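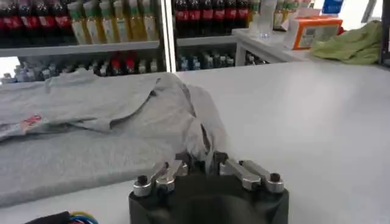
2 min read

Siren, the juice counter on the ground floor of the Tradavari building, has taken its avocado smoothie off the menu, and the neighborhood is coping as well as can be expected. A petition to bring it back had 571 signatures by noon. The counter seats two.

Owner Duyên Vi says the drink took too much condensed milk and too much of her morning. Its replacement is a blend of cucumber, lime and soaked chia seeds, which she calls "refreshing" and the petition calls "pond."
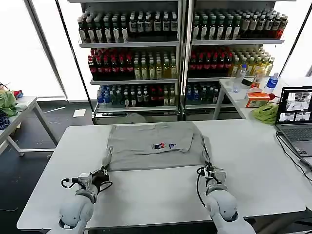 Regular Khoa Kiều tried the new one on opening morning and finished half. "It's very healthy," he said, and asked what time the bakery opened.

Vi has offered a compromise: avocado smoothies will return in July, before 9 a.m. only, in the small cup. The petition has been amended to ask for the large cup.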